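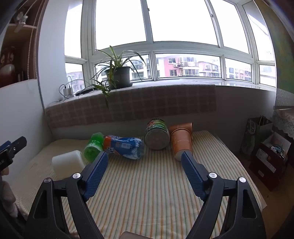 Crescencio, on your question of what the sorting cell changes for the room turnover crew at Trujillo: the short answer is the sequence of work, and with it who waits for whom. At present an attendant clears a room and sorts the empties in one pass, from habit. The gripper work splits that in two. Take a spread of plastic bottles, a clear jar and paper cups lying on their sides on a striped cover. A person picks those up in whatever order the hands find them. For the arm, a paper cup and a rigid jar are separate grip settings, and a cup resting against another cup is a third case that we have not tuned yet.

The current grip table has 12 entries. Stistel want it at 40 before they will sign off on mixed rooms. Most of the missing entries are soft containers, where closing force matters more than position. Too much and the cup folds, too little and it rotates in the pads. Bottles are less trouble, although a full wrap label slides differently from bare plastic.

Now to the quoted part.

Crescencio Magaña wrote:
> The shift leads at Trujillo have read the Brundeck summary and
> want to know two things. First, do the attendants still touch the
> empties at all? Second, who is answerable when something goes in
> the wrong bin? The summary says "operator" throughout and they
> have no such job title.

First point: yes. In the plan as it stands, attendants strip textiles and remove glass before the cell starts. Plastic and paper stay where they are. Anything the arm refuses after two attempts goes back to the attendant as a manual pick, and the display gives the position and the reason code.

Second point: "operator" is Brundeck's word and should come out. I have proposed "attendant on cell" for whoever clears the refusals. Wrong-bin errors would be logged against the cell unless the item was a manual pick. Skevodden used the same rule on their line and the grievances there concerned pace, hardly ever blame.

Pace is the part I would raise with the shift leads now. The cell does not get tired but it does stop, and 7 stops in a shift are enough to break up the textile work. The target in the summary – 99 percent of picks without help – counts picks only. It says nothing on how the stops are spaced. I would ask for that log before agreeing to any change in room quotas.

Revised wording for section 4 will follow once Stistel return the force limits.

Higinio Zamudio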